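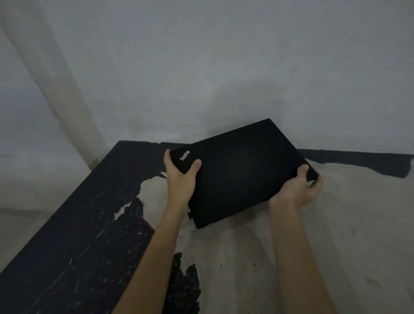
Trastbridge returns desk, support log
Site: Musberg
Opened by: Amos Pruitt
Status: open, waiting on vendor
Priority: 2

Problem: Sorting cell rejects closed laptops at intake and sends them to manual check. Started in October after the Sinaga update. ThinkPads with a matte black lid are the worst affected.

09:10 Reproduced. Same unit rejected 5 times in a row. Reject code 6, "lid edge not found".

09:40 Cleaned intake window, restarted cell. No change.

10:25 Rolled back to previous Sinaga profile. Rejects stop, but asset tags are no longer read. Restored current profile.

11:15 Staffing note. Manual check was cut to one person per shift when the cell went live, with 3,850 units planned for the quarter. That person now handles rejects and also types the grading notes the cell was meant to write. Break cover comes from packing. Please record this as an impact. The form has no field for it.

13:30 Rindodau support asks for logs. Sent.

14:05 Workaround: dark lids go straight to the bench, lid up, and are graded by hand. Do not re-feed rejects.

Next: Rindodau to supply new edge threshold. Ticket stays open until tested on both shifts.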